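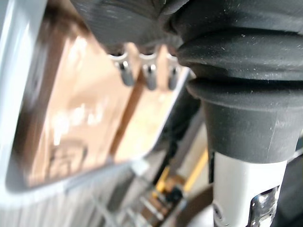 Section 3. Setting Up a Reading Plan in Trikon

Last revised May 29, 2019

By this point you should have Trikon installed and at least one Bible translation loaded. If you skipped Section 2 and have no translation loaded, Trikon will still let you build a plan. It will be a very tidy plan for reading nothing.

The steps below are for one reader on one computer. Group plans are in Section 5, and you should be comfortable with this section before you inflict the program on your friends.

Before you start

Decide how much you mean to read. Trikon will happily assign you four chapters a day starting tomorrow, and it has no idea that you have children or a job. The plans people finish tend to be smaller than the plans they first set up. Umut Keskin, who wrote the scheduling part of the program, is on his third attempt at the full year and has asked that we mention it so others will feel better.

Have these handy:

The name of the translation you want to read from
The date you want to begin
Your group leader's plan file, if you were given one (it ends in .trk)

Creating the plan

1. Open Trikon and click Plans, then New Plan. If New Plan is gray, close the search window first. We know.

2. Type a name for the plan. Keep it short, as long names run under the calendar button and can't be read. Avoid naming it "Bible," which everyone does and which makes the plan list hard to use by the following October.

3. Choose a reading order:

Cover to Cover goes from Genesis to Revelation in the order of the books. Most people who pick this one slow down somewhere in Leviticus.

Two Track gives you an Old Testament passage and a New Testament passage each day. The New Testament is much shorter, so it will finish early unless you check Stretch Shorter Track.

Gospels First starts with Matthew, Mark, Luke and John, then goes on to Acts and the letters. The Old Testament follows.

Custom lets you choose your own books. See "Building a custom order" below.

4. Pick the translation from the drop-down list. You can change it later without losing your place, except where noted under "Psalm numbering."

5. Set the start date. Trikon counts from midnight on your computer's clock. If the clock is wrong, the plan will be wrong too, with great confidence.

6. Choose your rest days, if you want any. A rest day has no reading assigned. It can be used for catching up, and will be.

7. Click Build. A short plan appears at once. A long one may take a minute on an older computer, and the progress bar is more decorative than informative. Leave it alone until it says Ready.

Note: Clicking Build a second time makes a second plan with the same name. Delete the extra one from the Plans list. Look at the start dates before you delete, in case you are about to remove the one you wanted.

Building a custom order

1. In step 3 above, choose Custom. Two lists open side by side.

2. Drag books from the left list to the right one, in the order you want to read them.

3. To use only part of a book, double-click it in the right list and enter the first and last chapters.

4. For the one-chapter books (Obadiah, Philemon, 2 John, 3 John and Jude), leave the chapter boxes blank. If you type a verse number there, Trikon takes it for a chapter, fails to find it, and shows Error 319. Click OK and clear the boxes. Nothing is damaged.

5. Click Save Order, then go back to step 4 of the main instructions.

Caution: Save Order and Clear Order are next to each other and the same color. This was pointed out to us by Volkan Gökçe of the Uletmont study group, whose message on the subject was longer than this section. The buttons will be moved apart in the next version.

Psalm numbering

Bibles do not all number the Psalms the same way. Those that follow the Greek and Latin tradition run one behind the Hebrew numbering for most of the book, so Psalm 107 in one Bible is Psalm 106 in another. Both are correct, and people have been getting lost between them for a very long time.

Trikon stores your place by number. If you switch between the two kinds of translation while you are in the middle of the Psalms, do this:

1. Write down the first line of the psalm you are on. Use paper.

2. Switch translations under Plans, Edit, Translation.

3. Open the psalm Trikon now shows you and compare the first line, allowing for the different wording.

4. If it is the wrong one, click the small arrow next to the psalm number to move forward or back, then click Keep My Place.

Some translations also count the title of a psalm as verse 1. This affects your verse notes but not the daily reading.

Adding notes to a reading

1. Click any verse in the day's passage.

2. Type in the box that opens. A note can hold up to 400 characters - enough for a thought, not enough for a sermon. For anything longer, use the Journal tab, which has no limit and no mercy on whoever has to read it.

3. Click outside the box to save.

4. To mark a note as a question for your group, check Ask. It stays private until you join a group plan and click Share.

Caution: Deleting a plan deletes the notes attached to it. If you want them, go to Notes, Export first, and open the exported file to make sure it has words in it.

If you fall behind

Missed readings turn orange. After a week they turn red, a choice the present writer argued against. You have these ways out:

Shift moves the whole plan forward so that today's reading is the first one you missed. Your finish date moves with it.

Spread divides the missed readings over the rest of the plan. Use this if you have missed a few days. If you have missed a season, look at the new daily amount before you click Accept.

Forgive marks everything up to today as skipped and turns it gray. You pick up with today's passage. Skipped readings can be opened at any time from the calendar.

None of these can be undone with the Undo button. To reverse one, go to Plans, History, select the line you regret, and click Restore.

Loading a plan file from someone else

1. Save the .trk file anywhere except inside the Trikon folder itself.

2. Click Plans, Import and select the file.

3. If Trikon asks about missing books, the person who made the plan is using a Bible that contains books yours leaves out. Tobit and Judith are the usual ones. Click Skip Missing, or load a translation that includes them.

4. Check the start date. Imported plans keep the original one, so a file made last year will open entirely red. Use Shift.

Files made with the older Indine program will import, but their notes will not. The Powell edition of Indine saved its plans in a different format again, and those must be converted first, as described in Section 7.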